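Stedton Home & Hearth list
Subject: Re: eating in the bedroom, and what to do about the louvers
From: Sigrún Briem
Date: 12/09/2020

Dear Esben, and hello to everyone else,

I meant to answer you the same evening your message came through, and then there was bread to see to and my sister called, and you know how long my sister can talk. So forgive me, and pour yourself something, I have rather a lot to say on all of it!

Esben Baldursdóttir wrote:

> Hello all,
>
> We have moved my mother-in-law in with us in Putcombe, into the
> back bedroom, and I could use some advice from people who have lived
> with one room doing two jobs. She likes to take her lunch in there
> (and her tea, and often her supper) and I don't want to talk her out
> of it. The room is a decent size but it has her bed and her big
> wardrobe in it, and whatever I bring in for her meals ends up on the
> bedspread or on the windowsill.
>
> I have three questions.
>
> First, is it silly to put a real table in a bedroom? My husband
> thinks one of those folding trays on legs would do. I worry about
> it tipping.
>
> Second, her wardrobe has slatted doors, the louvered kind, and the
> dust in them is past belief. I have tried a cloth and I have tried
> the vacuum and I have cracked a fingernail. It came from Besnard a
> long time ago and she is proud of it, so I can't do anything harsh.
>
> Third, her bedspreads. She has good ones and wants them out where
> she can see them. I am the one who washes them. Do I give in and
> let them get soup on them, or hide them and put out something plain?
>
> She is a dear and I would like her to feel it is her room and that
> she isn't a guest in it.
>
> Thank you in advance,
> Esben

First of all, what a kind last line that was. I read it out loud to my husband. I think if you keep hold of that, most of the furniture will sort itself out.

On the table. No, it isn't silly, and I will go further and say please do get her a real one. We had the folding sort when my aunt stayed with us, and every time she set her elbow down the far side came up. She laughed about it but she also stopped eating anything with gravy. What we have in our own back room now is a proper wooden table, dark brown, with a curved, rounded edge, and I would look for that edge above anything else. You will be squeezing past with your hands full more often than you expect, and a square corner at hip height in a bedroom is a misery. I had a bruise all through June the year we tried the square one.

How big depends on your room, of course. I cut newspaper to the size I was thinking of and laid it on the floor for a few days before buying anything, and walked around it with a laundry basket on my hip. The first size I cut was much too ambitious. The second one I kept stepping on, so I cut it down again, and that was the one. Leave her enough room to get her chair back without catching the bed. I left us 30 inches and I wouldn't want less.

Now the dishes, which you didn't ask about but I am going to answer anyway. I used to carry a full tray of things back and forth from the kitchen, and forget the spoon, and go back, and forget the salt. These days a few things simply live in that room. Steel bowls, for one. They don't mind being dropped, they are light for older hands, and they go in hot water with everything else. They do slide on polished wood, so a damp cloth folded under the bowl is a help if her hands shake at all. And I would let her have one pretty thing to eat off, or to set her biscuits on. My aunt had a little tray she would not be parted from, and once we had given up trying to save it for company she used it every day she was with us, and it is still in one piece. I will admit I was the one who wanted to save it. My mother kept a whole cabinet of good china for company and we had company perhaps twice a year.

If you can find a tray with a bit of a pattern that goes with the bedspreads, she may enjoy that too. It's a small thing, I know. But when you're in one room for most of the day your eye goes over the same objects again and again and they may as well be nice ones.

On the louvers, oh Esben, I feel for you. We have them too, floor to nearly the ceiling. I have tried most of what is sold for the purpose, including something called Flinumow that a neighbor swore by, a sort of foam that you wipe on and wipe off. I didn't get on with it. It may be that I used too much, but it sat in the corners where each slat meets the frame and I was picking at it with a toothpick for an afternoon. So if anyone else on the list has had better luck I'd be glad to hear how you did it.

What I do now is very plain. Take a wooden spoon with a flat handle, wrap an old cotton sock around the handle, and hold it with a rubber band. Barely dampen the sock. Start at the top and work along one slat at a time, left to right, turning the sock as it gets gray. Do not try to do the whole door in one go. I do a stretch of it while the kettle boils and then I stop, and the next time I start from where I left off. It takes me a couple of weeks to get all the way down and by then the top wants doing again, but it never looks bad at any one moment. A soft paintbrush is good for the corners. Open the door while you're brushing, or you'll be sending the dust in among her dresses, as I did for longer than I care to say.

As it's an old Besnard and she's proud of it, I would leave off polish altogether until you know what is on the wood already. Ask her! She very likely remembers what she used on it, and I would bet she'd like to be asked.

On the bedspreads, I'm on her side, I'm afraid. Put the good one out. Ours is a cream-colored quilt with great big roses on it, pink and red, and green leaves, and there is a lavender stripe to the border. I was so careful of it at first that I folded it back at every meal. Then I got tired of folding. If she has the table she won't be eating over the bed anyhow, so you will have solved most of it right there. For what does get spilled, cold water first and straight away, dab and don't rub, and only then soap. Tomato is the one I dread.

I keep a plain dark blanket on the bed too, so that it can go over the quilt when there is real eating or mending or anything with scissors to be done. Afterward it goes off to one side until the next time. I don't fold it. I used to think an unfolded blanket made the whole room look slovenly, and my mother (she was almost 70 by then and had opinions on beds) certainly said so, but it does mean the thing is within reach when it's wanted, and it has saved that quilt more than any stain powder ever did.

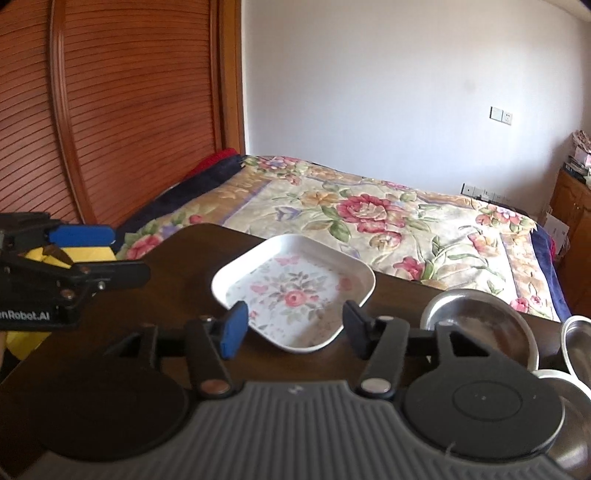 Our back room: rose tray and steel bowls on the table, with the quilt and the louvered wardrobe behind.

You'll see from that how near the table is to the bed. My husband thought it would feel crowded, and for the first week I thought he was right, and then we stopped noticing. I like the roses on the tray with the roses on the quilt. They weren't bought together or anything like it, and the pinks don't match if you hold them side by side, but I'm fond of them as a pair.

One more thing about the slatted wardrobe, while I'm on the subject. If your mother-in-law's room is short on light, do be careful where you put the table in relation to it. Ours is an orange-brown wood and it warms the room up nicely, but a dark table in front of it can make that whole side feel heavy, and I ended up bringing in a second lamp. Put the lamp where she can reach the switch from her chair. I had mine behind the door for ages, which was no use to anybody sitting down.

Oh, and the chair! Please get her one with arms. You said nothing about a chair, and I wondered if she's been sitting on the edge of the bed to eat. That's hard on the back and hard on the mattress too. A firm seat, with a cushion she can take off and wash. If the arms won't go under the table, take the table with you when you shop, or at least take its height on a scrap of paper, and I say so as someone who has returned a chair to the same shop two times and had to look the same young man in the face.

I'm in Putcombe every so often to see my dentist, and if it would help I'd be very happy to come by and look at the louvers with you. I could bring my spoon. Write to me off the list if you'd like that, and no hurt feelings if you'd prefer to be left in peace while she settles.

Give her my regards even though we haven't met. And do let us know what she says about the polish.

With warm wishes,
Sigrún

P.S. To whoever asked last time about getting candle wax out of a runner, I haven't forgotten you, I am still looking for my note on it. It was brown paper and an iron but I want to check how warm before I tell you the wrong thing.

--
You are receiving this message as a member of the Stedton Home & Hearth list. Replies go to the whole list. Please trim quoted text where you can.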